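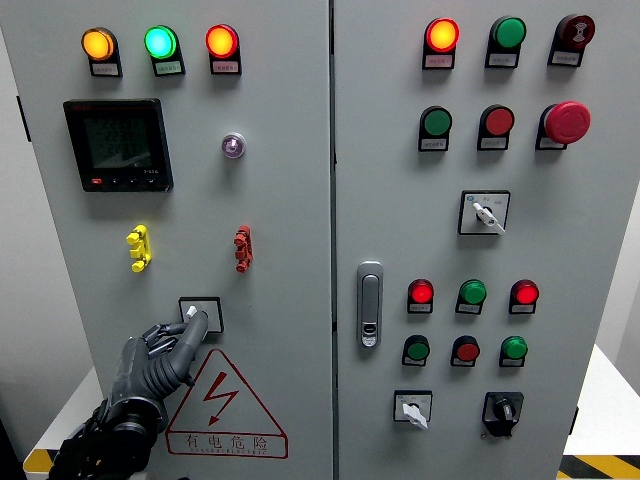
3章 盤の表面に慣れる

練習用制御盤Hinovの組み立てと据え付けが終わったら、いよいよ表面の操作です。この章では扉を閉めたまま、表示灯、メーター、端子、スイッチの順に触れていきます。配線図を開くのはまだ先でかまいません。扉は左右二枚あり、まず覚えたいのは左扉のほうです。上端に橙がかった黄、緑、赤橙の表示灯が横一列に並び、その左端の下に黒い四角の電力計、さらに下へ目を移すと黄と赤の端子ブロック、そして白いレバーの小さな切替スイッチがあります。部品の数が少なく、間もゆったり取ってあるので、初めて盤の前に立つ人でも迷いません。右扉はもっとにぎやかで、押しボタンや非常停止、回転式のスイッチが詰まっています。こちらは3.5から扱います。楽しみにしていてください!

3.1 始める前に

この章の作業には、1章と2章の点検表がすべて埋まっている必要があります。空欄が残っているときは先に2章へ戻ってください。手元に用意するのは次のものです。

・盤に付属するラベル一覧(資料番号1,883)
・筆記用具と記録用紙
・乾いた柔らかい布
・保護めがね

注意:扉は二枚とも閉め、右扉のラッチが掛かっていることを手で確かめてから通電してください。通電中に扉を開けてはいけません。

注意:指輪、腕時計、首から下げた名札は外してください。袖口の広い服も避けます。

メモ:濡れた手や、ハンドクリームを塗ったばかりの手では触らないこと。レバーの小さい部品が多いので、滑ると隣に指が当たります。

3.2 表示灯を読む

1. 元の電源を入れます。入れる人は、周りに聞こえる声で「入れます」と言ってください。
2. 盤の正面に立ち、左扉の上端を見ます。
3. 三つの表示灯を左から順に見て、点灯か消灯かを記録用紙に書きます。
4. それぞれの灯の下にある白い銘板を読み、ラベル一覧の名称と照らし合わせます。
5. 名称が一致したら、一覧の右の欄に印を付けます。

銘板の文字はとても小さいです。遠くから読もうとせず、一歩近づいてください。そのとき扉に手をついて体を支えないこと。慣れてくると銘板を読まなくても位置で分かるようになりますが、最初の11回の練習では必ず声に出して読みます。この音読、やってみると効果が大きいのです。隣の人が間違いに気づいてくれますし、自分の耳にも残ります。

メモ:メーターの右には、透明なドームの付いた淡い藤色の丸い表示器がもう一つあります。上段の三つとは別物ですから、記録用紙でも別の行に書いてください。消灯しているときは見落としやすいので、ここは意識して目を向けます。

メモ:色だけで判断しないでください。黄と赤橙は、部屋の照明によって近い色に見えることがあります。位置と銘板の両方で確かめれば安心です。

3.3 電力計の数字を書き取る

電力計の画面には数字が三段で出ます。濃い灰色の画面なので、斜めから見ると読みにくく感じるかもしれません。目の高さを画面に合わせてください。背の高い人は少し膝を曲げるとぐっと読みやすくなります。

1. 画面の正面に目を合わせます。
2. 上の段から順に、見えた数字をそのまま書きます。桁を丸めたり、単位を推測して足したりしません。
3. 小数点の有無を確かめます。
4. 20秒待って、もう一度三段とも書き取ります。
5. 一回目と二回目を並べ、変わった段に下線を引きます。

数字がわずかに動いていても、あわてなくて大丈夫です。生きている回路の数字が動くのを見るのは、この章でいちばん面白いところだと思っています。どの段が何の値なのかは、付属のメーター取扱説明書で確かめてください。

注意:画面の下に並ぶ小さなボタンは、この節では押しません。左端の赤いボタンも同じです。設定の変更は6章で行います。誤って押したときは、続けて別のボタンを押さずに、そのまま指導者を呼んでください。

3.4 左扉の切替スイッチ

端子ブロックの下、中央にある小さな角形のスイッチです。白い面に白いレバーなので、最初は向きが分かりにくいかもしれません。触る前に、今の向きをよく見ておくことが肝心です。

1. レバーの今の向きを記録用紙に絵で描きます。上手でなくてかまいません。
2. 使わないほうの手は体の横に下ろします。
3. 人差し指だけを伸ばし、レバーの横に軽く当てます。ほかの指は軽く握っておきます。
4. 当てたまま一呼吸おき、「切り替えます」と声を出します。
5. 指の腹でゆっくり押し、次の位置で止まるところまで動かします。
6. 指を離し、三つの表示灯と電力計をもう一度読みます。
7. 変化があった項目だけを書き取り、レバーを元の向きに戻します。

急いではじくように動かすと、途中の位置で止まってしまうことがあります。指を当ててから押すまでの短い間が、実はとても大切です。ここで「違うスイッチだった」と気づければ、まだ何も起きていません。

注意:スイッチのすぐ上には、黄と赤の端子ブロックから突き出た部分があります。手首を上から回り込ませず、下から近づけてください。この章では端子に何も差し込みません。

メモ:左利きの人は左手で行ってかまいません。手順3の形が保てるなら、どちらの手でも同じです。

うまくいかないとき

レバーが動かない:無理に力をかけず、指を離して向きを見直します。端の位置からさらに外へ押そうとしている場合がほとんどです。

表示灯が三つとも消えた:元の電源を確かめます。電源が入っているのに消えているなら、そこで練習を終え、記録用紙に消えたときの操作を書いて指導者に渡してください。

電力計の画面に何も出ない:ボタンで直そうとせず、2.6の点検へ戻ります。

銘板と一覧の名称が違う:一覧の版を確かめます。2023年5月14日より前の版では、左扉の名称が二か所、今と異なります。新しい版はFevholm研修室の棚にあります。

3.5 右扉へ進む前の確認

右扉には色とりどりの表示灯と押しボタンが密に並んでいます。一度に全部を覚えようとすると疲れるので、最初に非常停止だけを探してください。見つけたら、目を閉じて一度開き、もう一度探します。これを迷わなくなるまで繰り返します。二人一組で、どちらが早く指させるか競っても盛り上がりますよ!

1. 非常停止の位置を、触れずに指さします。
2. 立つ位置を左扉の正面に移し、そこから同じように指さします。
3. 腕を伸ばせば届く位置かどうかを確かめます。届かないときは立つ位置を変えます。
4. 右扉のラッチの位置を確かめます。
5. ラベル一覧の33ページを開き、右扉の配置図と見比べます。

注意:非常停止は飾りではありません。危ないと感じたら、理由を考える前に押してください。練習中に押したことで叱られることはありません。復帰の手順は4.1にあります。復帰は必ず指導者と一緒に行います。

3.6 片付け

1. 切替スイッチが最初に描いた向きになっているか、絵と見比べます。
2. 「切ります」と声を出し、元の電源を切ります。
3. 表示灯と電力計の画面が消えるまで待ちます。
4. 扉の表面の指紋を乾いた布で軽く拭きます。洗剤や水は使いません。
5. 記録用紙に名前を書き、Dadirton分類の青い綴りに入れます。

この章の手順について気づいたことがあれば、記録用紙の裏に書いておいてください。編集担当のGilberto Ayalaがすべて目を通し、次の6月の改訂に取り入れます。3.4の「絵で描く」という手順も、受講者の書き込みから生まれました。

4章では右扉の押しボタンを使い、最初の運転操作に入ります。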